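**Wrist camera demos: how many good ones before first training?**

*bellham_bench, June 9, 2020*

Hello all. I am teaching an arm to take a graphics card out of an open workstation. I guide the arm by hand and record every try from the wrist camera. Until now I have 68 recordings, but in 20 of them I stopped in the middle and started again. Should I delete these 20? And is it a problem that I always use the same case in the same place? The light comes strongly from the right side and I did not change it since April.

**gruvelton**

Do not delete them, put them in a separate folder. For the first training use only the 48 complete ones. Later, the tries where you correct yourself can be useful, if the correction is also recorded until the end.

For the second thing, yes, it is a problem. Move the case a little after each try, and turn the lamp. My own model learned the shadow and not the card, I lost two weeks with it.

**mallet_k**

more data always better, just record more

**gedley**

I agree with gruvelton. I would add 30 new tries with the case turned by different angles. Please also check that the fingers do not hide the part you want to grasp. In my recordings I start with the card clearly visible, like so:
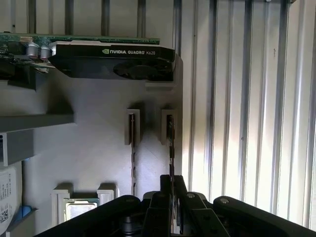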